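**Draft pick-and-drop guidance: read it before you sign up to it**

June 19, 2023

The Gridstead working draft on tabletop handling tests has been out since January, and the comment window closes soon. Several member shops have already said they plan to adopt it as it stands. We would ask them to slow down.

The draft wants every lab that tests a robot hand on small household objects to run the same short task: pick up an object, carry it to a container, let go. Do it 200 times, report the share that landed, and you may call the hand "handling verified." It sounds tidy. Our trouble is with how much the draft leaves to the lab, and how little of that has to be written down.

Take the container. The draft says "an open receptacle of suitable size." Suitable to whom? A bin with its lid propped up behind the opening gives you something like a backstop, and a ball that goes in a little long may well drop in anyway. Take the lid off and the same release might miss. Both runs would be reported the same way under the current wording.

Then there is the surface. A padded mat is kind to a dropped ball and kind to a fingertip that comes down too low. Bare tabletop is kind to neither. We have no objection to mats, and most of us use them, but a score earned on felt should say so.

The object matters too. A tennis ball is a forgiving thing to hold. It is fuzzy, it gives a little, and it has no wrong way up. If that is the only object on the sheet, "small household objects" is a generous label.
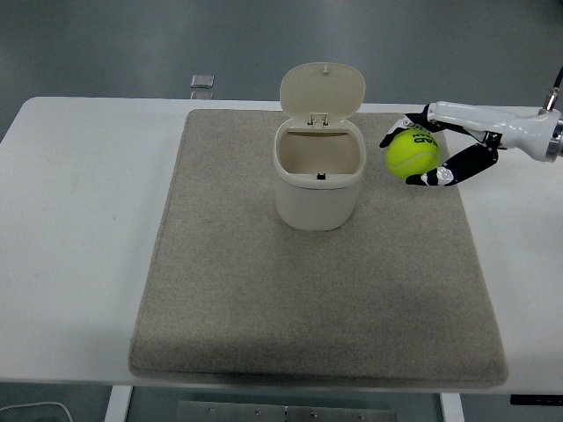

## What we would put in the record

We compared notes with the people at Smits and the Drusthorpe test room, who don't agree with us on everything (Drusthorpe thinks the lid question is fussy). Between us we settled on wording that a tired person could fill in at the end of a shift:

- Container: outside size, size of opening, lid on, off or open, and which side the lid stands on.
- Surface: bare or covered, and with what.
- Object: what it is, its weight, and whether it was swapped for a new one partway through.
- Start point: where the object was when the run began, and who or what put it there.
- Release height, measured from the rim of the container.
- Every stopped run, with the reason. The draft lets a lab drop "invalid attempts" without saying what makes one invalid. That line should go.

We would also ask for 2 objects at the very least, one of them hard and smooth.

## The safety section

It is 9 lines long, and most of them repeat that the arm should be "operated responsibly." There is nothing on where a person may stand while the hand is closed on something, nothing on who resets the object between runs, and nothing on cables. Domudano sent in two pages on this during the last round – as far as we can see, none of it was used.

A supporter of the draft told us that a loose standard is better than none. Maybe. A loose standard also gets printed on sales sheets, and buyers will read "verified" as meaning more than it does.

Comments go to the Gridstead drafting desk in writing. Please quote the section number and offer replacement wording, as general complaints were set aside last time.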